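Reference > Home and Interior > Furniture > Tables > Tabletop finishes

Tabletop finish

A tabletop finish is whatever goes on the top surface of a table to protect it, color it or change how it feels. Covers oils, waxes, varnishes, lacquers, paints, soap. Sometimes stains too, although a stain on its own protects nothing and most writers count it as a preparation step. This article deals with tables used indoors. For outdoor furniture see Deck and garden coatings.

Background

Early tables were mostly left bare and scrubbed. Sand, lye, hot water. Scrubbing raised the grain and bleached the wood, and a pale, slightly furry top was the normal look of a kitchen table for a very long time. Wax came in for better furniture, usually beeswax thinned with turpentine. Oils from linseed and walnut were used where they were cheap. Shellac followed, then factory lacquers and the modern clear varnishes.

Pale finishes went out of style and came back more than once. The soap finish, long common in Scandinavia, is the best known of the light ones – soap flakes dissolved in water, wiped on, left to dry, repeated. Keeps the wood from yellowing much. Needs redoing often.

Types

Oil. Soaks in and hardens slowly. Easy to patch. Weak against standing water and hot pans. Linseed darkens with age, tung less so. Oily rags can catch fire by themselves and should be laid flat outdoors to dry or kept under water in a metal can.

Wax. Soft sheen, low protection. Mostly used over something else. White rings from cups are the usual complaint.

Shellac. Dries fast, looks warm. Alcohol dissolves it, so a poor choice for a dining table.

Lacquer. Normally sprayed. Hard, thin, even. The standard factory finish for many years. Repairs tend to show unless the whole top is done again.

Varnish. Slower to dry than lacquer, tougher in use. Oil-based kinds turn amber. Water-based kinds stay clearer and are prefered on light woods such as maple, ash and birch.

Paint. Covers the grain. Usually needs a clear coat on top if the table gets daily use.

Sheen

Makers sell finishes as matte, satin, semi-gloss or gloss. The difference comes from flatting agents, fine particles that scatter light. They sink in the can, so stirring matters. Gloss shows every scratch and every speck of dust. Matte hides those but can go shiny in patches where arms and plates rub it. Satin is the usual compromise for kitchens.

Application

Order of work is much the same for all of them. Strip or sand the old coat, remove dust, test on the underside, apply thin coats along the grain, let each dry, sand lightly between. Three coats is common for varnish, 4 on a table that will see children and homework. Thick coats stay soft underneath and may wrinkle.

Room temperature matters more than the label suggests. Cold slows everything down. High humidity can turn fresh lacquer cloudy, a fault called blushing.

Testing

Water, heat, scratching and stains from food are the main things tested. A simple shop version uses coffee, mustard, red wine and cooking oil, each left under a glass cover and then wiped off. Kwaku Akolgo's handbook Addo gives a method with 30 small squares marked on one board, so several products can be compared side by side. Iraklis Xenos objected that a board lying flat in a workshop tells little about a table in a house, where the same spot gets wiped over and over.
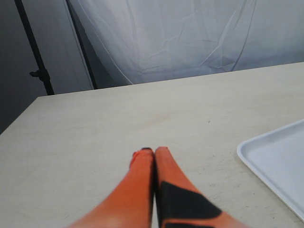
Xenos later kept notes on 121 household tables and found wear heaviest along the front edge, at the usual seats. Centers held up well. His notes put most of the damage down to damp cloths and strong cleaners, with heat marks second. Akolgo added an edge-rubbing step to the next edition.

Care

Wipe with a barely damp cloth and dry right after. No scouring pads. Mats under hot dishes. Oiled tops want a new coat once or twice a year, and soap finished tops more often then that. Varnished tops can be left alone until the sheen goes, then scuffed lightly and given one fresh coat.

White rings are usually moisture trapped in the finish and sometimes fade on there own. Black rings are in the wood, often a reaction between iron and tannin, and call for oxalic acid or sanding. Veneered tops have very little thickness to spare – sand by hand, fine paper only.

See also

Soap finish
French polish
Wood bleaching
Veneer
Blushing (lacquer)
Deck and garden coatings

Recently updated

Drop-leaf table
Tristden chair
Familis (furniture maker)
Zulum cabinet works
Breadboard end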